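CUNBY – Kikudell, which manages 100 furnished apartments in the Troststead district, will change the way it handles guest clothing left for folding, starting in July.

Under the present routine, garments are tipped out on the bed and sorted there. The new procedure starts at the basket. Each piece is lifted out singly, shaken once and checked for stains or open seams before it goes anywhere else. Dark items and colored items are kept in 2 separate groups until they are folded.
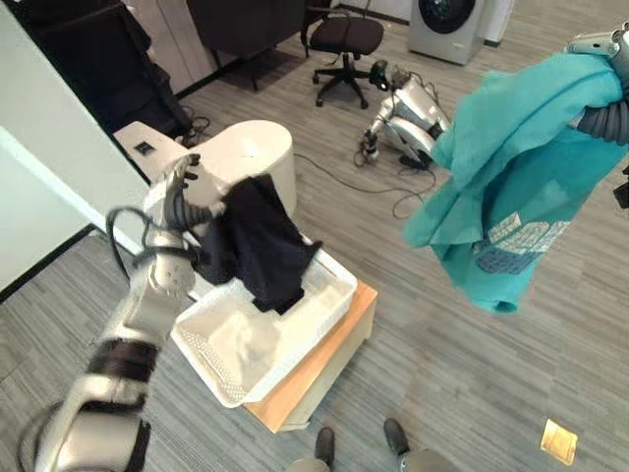

The baskets must be shallow, with perforated sides, and must stand on a stool or low table. Deep hampers are being withdrawn – pieces at the bottom came out with hard creases and often had to be pressed again. Kikudell put the number of re-pressed garments last year at 4,000.

The bed remains in use as a folding surface when an apartment has no table of sufficient width. It must be made up first, with the duvet pulled flat and the pillow in place at the head. Shirts with printed graphics are to be folded with the print facing in.
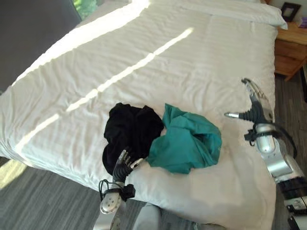 *A black garment and a teal one, both crumpled, on a made-up bed.*

Ekpo, the laundry contractor for the district, will supply the baskets. Stools already in the apartments will be kept. The company said the procedure does not apply to bed linen or towels, which will still be collected in bags and washed off site.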